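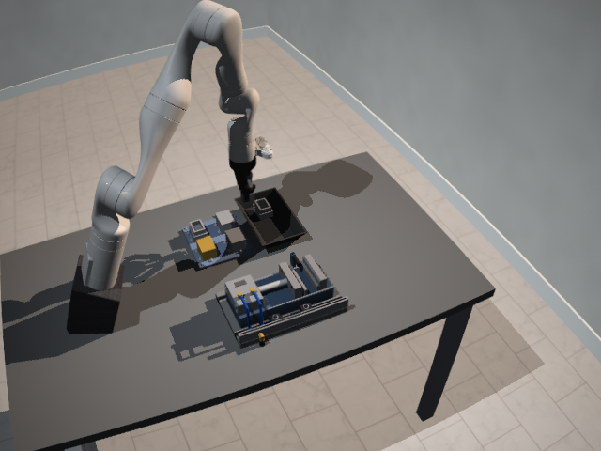

Jitendra wrote back after my last update that he liked the recordings but wanted to know when people would be able to hear them without calling me first. Fair enough! So let me start there. The listening page for the Drovside oral history project is up, it has been since early August, and you can play every finished interview on it from start to finish.

Now the longer version. We have 117 interviews recorded, most of them with people who worked the sheep sales or grew up on the farms out toward Sulthorpe. I'd hoped to have all of them typed up by now and I don't - typing takes me far longer than talking does, and some of the older folks use field names that aren't on any map. I've started a running list of those names (200 so far) and it may be my favorite thing to come out of all this.

Money: of the 2,000 dollars you gave us for equipment, we spent nearly all of it on two recorders, decent microphones and a hard drive for backups. The other 2,000, for travel and printing, is moving slower. Gas is cheaper than I budgeted, mainly thanks to Miłosz Wysocka letting me ride along on his feed rounds, and the booklet isn't at the printer yet. I'd like to hold that money over into the spring if you're okay with it.

One thing went badly. The first batch of recordings, from the cafe, has a refrigerator humming all the way through. I've cleaned up what I could, but four of those talks need doing again, and one lady has since moved in with her daughter upstate. I'm going to try her by phone.

Next up is the booklet. I have a draft of the chapter on the winter roads and I'll mail it to you once the spelling of everybody's last name has been checked - twice, after what happened with the flyer.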